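Rangement du séjour : regrouper les petits objets

Il est recommandé de réunir dans un même carton ouvert les objets égarés au cours de la journée, puis de les répartir pièce par pièce. Les articles rigides – brosse à cheveux, mesurette, boîte à couvercle – se placent au fond. Les textiles se posent à côté, pliés en 4. 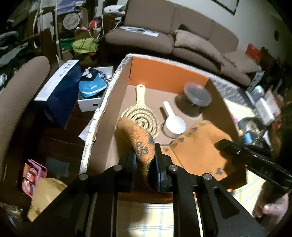
Zuzanna Zieliński préconise de vider le carton chaque jeudi, faute de quoi il devient un meuble de plus. Un délai plus long reste admis pour les foyers nombreux, à condition de ne pas dépasser 10 jours.

Commentaires (2)

Hrvoje Milošević
Peut-on y mettre aussi les chargeurs ? Chez nous ils traînent partout.

Halina Chmielewska
Merci, méthode adoptée pour la chambre des enfants.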